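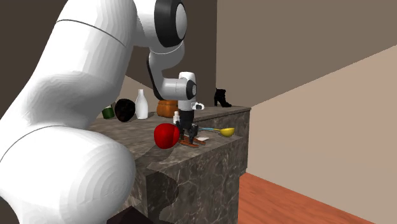

The Ondcombe Gallery holds a summer exhibition of royal family portraits, covering christenings, birthdays and Christmas cards from several European courts. The answers given on this page apply to the July season. Visitors who have booked online should collect their tickets at the marble-topped counter before going upstairs.

## Which portraits are on display?

The exhibition contains 293 photographs, all lent by the Foulkes Collection. Three are withdrawn on Saturday afternoons for conservation checks, leaving 290 on the walls.

## Are the portraits official?

Most were released to the press by the households concerned. A smaller group of 27 informal pictures was taken by Valter Björklund on private visits and is shown in the Hunden Room.

## May I compare family likenesses?

Yes. The first-floor display places children beside their grandparents and great-grandparents at a similar age. The pairings were chosen by the curator, Unnur Thoroddsen, and are her own opinion – no household has approved them.

## Is photography permitted?

Photography without flash is permitted in all rooms except the Hunden Room. Tripods must be left at the cloakroom.

## Do children need a ticket?

Children under 12 are admitted free with a paying adult. School parties should write to Yamuna Pisharody in the education office.

## Can I buy a print?

Prints are supplied by Drestico and sent by post. Portraits of living children are not sold in any size.

## I believe a caption is wrong. Whom should I tell?

Please send corrections to Iestyn Rees, quoting the number on the label. Titles are given as they stood when the portrait was taken, so a person may appear under more than one style.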